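Shared Handling of a Metal Rod: Project Report, Robotics Workshop Course

Team: Lutfa Dewan, Chukwuemeka Akpan, Nafula Urio
Course instructor: Mahsa Akbari
Plovcombe Technical College

1. Background

The workshop course asks each team to pick one manual task and find out how much of it a robot arm can take over. Most teams pick something the arm can do alone. We chose a task where the arm and a person both work on the same object, which we called Ondieki in our proposal. The name stayed on all our files, so we use it here too.

The object is a thin metal rod together with a flat black frame. For a person with two free hands the handling is easy. With one arm and one gripper it is harder, because pulling on one end moves the other. Our idea was to let the gripper take the left end and have a person steady the right end by hand.

The course ran from January to the end of the term. We had the workcell on Wednesday afternoons and could book extra hours if no other team needed it.

2. Setup

The arm has six joints and reaches down over the table from behind. The tool is a parallel gripper with two short white fingertips, mounted under a metal adapter and a white bracket at the wrist. The table has a printed cloth over it, Van Gogh's "Starry Night Over the Rhône." We kept it on for every session so that our recordings could be compared with each other.

The person works from the right side with both hands resting on the cloth. We agreed on two rules before the first run. The person's hands stay on the table surface while the arm is moving, and a second team member sits at the stop button the whole time. Mahsa Akbari checked the speed limits with us before we were allowed to start.
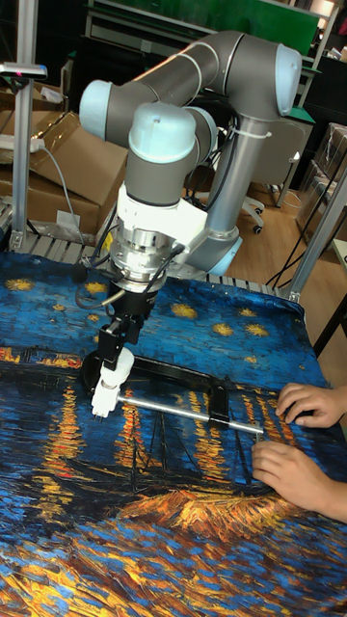 Figure 1. Gripper at the left end of the rod, with the operator's hands at the right.

3. Control method

We did not write a fixed path for the arm. One of us drove it by hand from a second station, and the joint positions and gripper opening were logged. We called one complete pass from start position to release an episode. Chukwuemeka wrote the logging script, and Lutfa wrote the small tool we used to replay and trim the episodes afterward.

The script saved a lot of files we did not need in the first two weeks. It started a new episode every time the connection dropped, so we had folders with only a few seconds in them. After this was fixed we deleted the short ones and started the numbering over. The final set has 549 episodes, divided between four operators: the three of us plus Mwanahawa Barasa from team Illico, who helped when Nafula was away.

4. Problems during the sessions

Grip height. The frame is flat and the rod is thin, so the fingertips have to come down very close to the table. If they stop too high they close on air. If they go too low they press into the cloth and drag it. We lowered the approach speed for the last part of the movement, which helped more than any change to the grip force.

The cloth. It wrinkles, and a fold under the frame changes the height of the part enough to matter. We tried taping the corners but the middle still moved. In the end we smoothed it by hand between episodes and accepted small differences.

Gripper angle. A straight-down gripper blocks the operator's view of what it is holding. Nafula suggested turning the wrist a little. This was better for seeing, but the arm came closer to its joint limits and we had to redo the start position.

Timing between people. The person at the table and the person driving the arm need to agree on when to pull and when to hold. At first we counted out loud – this worked but was slow. Later the person at the table just said "holding" once their hands were set.

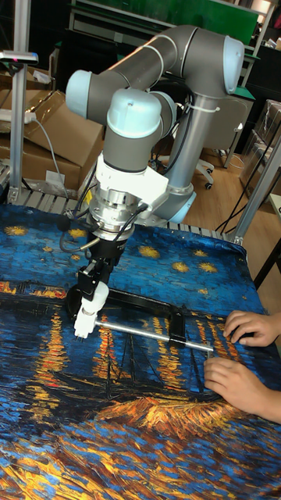

Figure 2. Fingers closed on the black frame, with the rod running out to the right.

5. Results

We compared the first and last sessions of each operator. Early on, a single episode took nearly 8 minutes including resets. By the last sessions all four operators were down to 6 minutes or less. Most of the gain came from faster resets. The movement of the arm itself did not get much quicker, and we did not raise the speed limit.

Dropped rods were the most common failure, followed by the fingertips slipping off the frame. We have marked both types in the log so that they can be left out or studied separately. We have not trained a model on the data yet.

6. Next steps

Chukwuemeka and Lutfa will continue in the summer term. They want to try longer fingertips and a stiff mat under the cloth. The team from Gronau that visited in our last week suggested a simple fixture for the right end, so that one person could run the whole task. We would like to test that against the two-person version, using the same start position and the same log format.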